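Support > Teleop and Demonstration Recording > Solved

Right arm trails the leader during two-arm demos, worse the longer I record

Hi all, posting this as one long ticket so the whole history is in one place. I've been adding to it over a few days in July, so forgive the change in mood halfway down!

Setup: two-arm cell from Zedow, both followers on the one rail, driven by a pair of Clasine leader handles on a separate bench. Recording software is Lulletti, whatever was current at the start of the month. The task is laundry. Left arm picks a garment out of the basket, right arm works at the rack, and I do both sides by hand on the leaders while it all gets logged. I've got 200 episodes to hand over, and at the point I opened this I had 13 I was happy with.

What happens: the first few demos of a session feel great. The follower does what my hand does and I stop thinking about it. Then somewhere around 5 minutes in, the right arm starts to feel like it's on a rubber band. I move, it waits, it catches up. The left arm stays crisp the whole time. For picking cloth out of a basket I could probably live with it, but near the rack I need to be precise about where the gripper is relative to the rod, and with the delay I keep overshooting and then correcting, and the correction overshoots too. Those demos are useless for training. The policy is going to learn my wobble.

Things I tried before posting:

- Restarted Lulletti between episodes. No change.
- Restarted the follower controllers. Fine again for a short while, then the same thing.
- Swapped the two leader handles over, left for right. The lag stayed with the right follower, so I'm calling the Clasines innocent.
- Turned off the preview windows on the operator screen. Felt a bit better, but I think I was hoping.
- Drove the right arm with no gripper commands at all, arm joints only. Still lags.

The log from the bad session has 1,696 lines saying "command late, holding last target", and every single one is for the right arm. The left doesn't show up once. I've attached the full thing to the ticket.

Support came back the same afternoon (thank you, that was quick) and asked for the log, the cable routing and a shot of the cell while I was running the task. Their first guess was a cable getting pulled when the arm is up high, and I could see why, given how much of this task the right arm spends up by the rod.

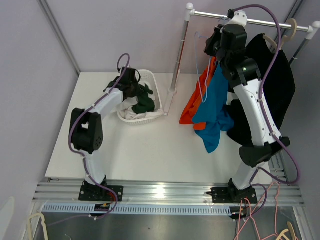
Cell during a laundry demo: left gripper in the basket with the green cloth, right arm up at the rack.

So I went after the cable. I unclipped the purple run on the right arm, gave it more slack over the top and put it back. Then I held the leader up high, with the follower parked in the same kind of pose as in the picture, and just wiggled it for a good long while. If it was a pulled cable I'd expect dropouts the moment I reached up and nothing when I came down. I got neither. Fresh from a restart it was perfectly happy up high, and once it had gone bad it was bad everywhere, including right down by the table. I reported that back and we agreed the cable was off the list.

Second suggestion was heat, as the right arm holds itself up against gravity a lot more than the left does in this task. I checked the joint temperatures in the Zedow panel during a bad spell and the elbow was warmer than the left one, but nowhere near its warning level. I also left everything powered off over lunch and came back to an arm that lagged after the same few minutes. So no to that one too, I think, although I've started resting the arm low between demos anyway and would recommend it.

Third suggestion was the one. They asked me to look at the command rate for each follower in place of the overall rate, which I didn't know you could do (it's under Diagnostics, then the little arrow beside the arm name). Left was steady. Right began steady and sagged as the session went on. Next they had me open the profile for each arm and compare them side by side, and the right arm had "smooth on hold" switched on with the history length left blank. Blank means no limit! So every time I held still up at the rack, it was adding to the pile of old positions it averaged over, and it never threw any away until the controller restarted. The left arm had the setting off. I'm fairly sure I did this myself when I copied the right profile over from our old Engelhardt single-arm station, where the same box blank meant "off".

Fix, for anyone who searches their way here:

1. Open the follower profile for the arm that lags.
2. Turn off "smooth on hold", or give the history length a real number.
3. Save, then restart that arm's controller. Saving alone did nothing for me.
4. Record a long throwaway demo with plenty of holding still and watch the command rate for that arm.

I did a long throwaway after the restart, hung and unhung the same shirt until I was sick of it, and the right arm felt the same at the end as it did at the start. No late commands in the log.

Two leftover questions before you close this. Could Lulletti put up a warning when that box is blank with smoothing on? And is there any way to filter out the affected demos by late command count? I've been going through the old ones by eye, and my sense of which ones felt laggy is not very scientific.

Update: support says yes to the filter. It's in the episode browser under "link quality", hidden by default, and you have to switch the column on. The warning has gone in as a request. Happy for this to be marked solved. I'm back to recording.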